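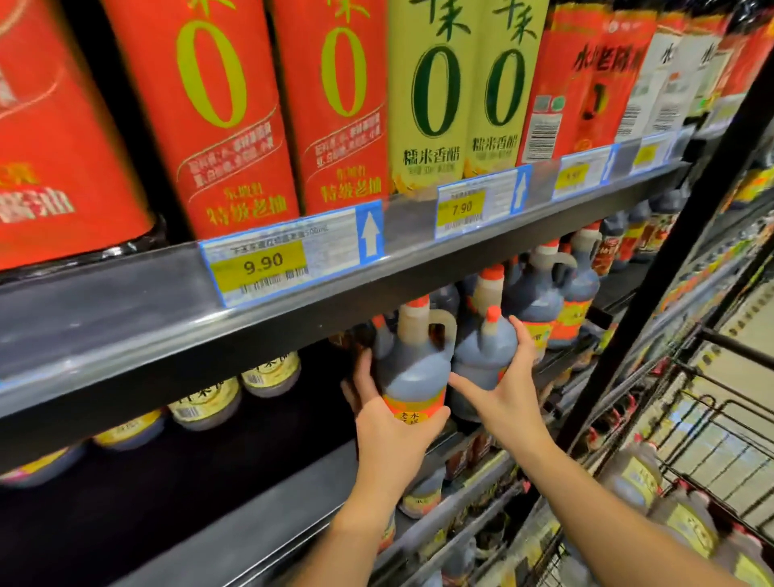 Fig. 1. Pasillo de salsas y vinagres, dos manos en el estante de garrafas.

Inicio | Asignaturas | Apuntes | Prácticas | Foro | Contacto

Aprendizaje por demostración, tema 5: recogida de ejemplos
Apuntes de clase, versión 2019-03-26 (sin revisar, avisad si véis erratas)

Seguimos donde lo dejamos. Política = función de observación a acción. Para aprenderla hacen falta pares, y los pares salen de alguien haciendo la tarea. Hoy: cómo se graban, cómo se cortan, qué se tira.

Tarea de referencia para todo el tema: compra en supermercado. Vista desde la cabeza, dos manos, estantería y carro. Parece fácil, no lo es. Por qué se usa:
- envases casi iguales pegados unos a otros (garrafas marrones con el mismo tapón, ver fig. 1)
- oclusión constante, la mano tapa la etiqueta justo cuando haría falta leerla
- estantes a varias alturas, el de arriba hace sombra al de abajo
- texto por todas partes: precios, marcas, flechas

Unidad mínima = episodio. Un episodio es un objetivo ("coger una garrafa"), con inicio y fin definidos ANTES de grabar. Si se deciden después cada anotador corta por donde quiere. En la colección Tumesgate pasó eso y hubo que volver a cortar 124 episodios a mano.

Campos por episodio: objetivo en lenguaje natural, mano que actúa (izq / der / ambas), objeto, contacto inicial, contacto final, resultado. El resultado se marca viendo el vídeo entero, nunca con un fotograma suelto. Esto cae en la práctica.

Caso bimanual. Dos variantes, no mezclar:
a) una mano agarra y la otra estabiliza o aparta
b) cada mano agarra un objeto
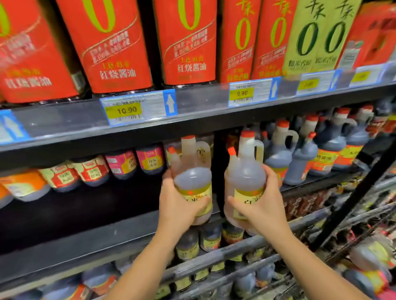

En la variante b la etiqueta "ambas" se queda corta, hay que poner dos objetos y dos contactos, uno por mano. Si los dos objetos son del mismo tipo se numeran por mano (jarra_izq, jarra_der) y no por orden de aparición. Con el esquema Guerreiro antiguo esto no se podia escribir, por eso usamos el nuevo.

Ojo con los precios. 10.90 en una etiqueta, 9.90 en otra, y la flecha del panel azul apunta hacia arriba: el precio va con el estante superior, no con lo que se tiene en las manos. Un modelo que asocie por cercanía se equivoca. Anotar la relación etiqueta-producto solo si la flecha se ve.

¿Cuántos ejemplos? Depende de la variedad más que del total. Regla de la asignatura: 1.000 episodios repartidos entre muchos objetos y posturas valen más que 2.000 repitiendo la misma garrafa. Pedir al operador que cambie de altura, de mano y de sitio. Y que no vaya a cámara lenta, el gesto forzado se aprende también.

Fase de depósito. Se graba aparte, el carro es otro problema: alambre fino, se ve el suelo a través de la rejilla, la profundidad falla mucho ahí. 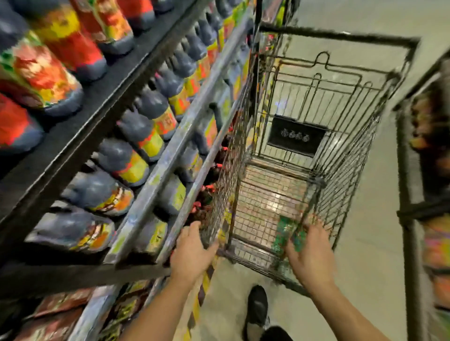 Fig. 3. Mano derecha con un artículo verde pequeño dentro del carro, mano izquierda en el lateral.

Mano izquierda en el carro = contacto, se anota aunque no lleve producto. Se olvida siempre. Pies y pantalón del operador: no se etiquetan, máscara "cuerpo propio".

Descartar: episodios sin fin claro, manos fuera de campo casi 3 segundos o más, caras de terceros sin difuminar.

Para la práctica: anotar con Skosico la carpeta Weller, entrega en mayo por el campus virtual. Formato de siempre, un archivo por episodio. El apartado de sincronización lo vemos el próximo dia, traed leído el tema 4.

Compartir (3) | 0 comentarios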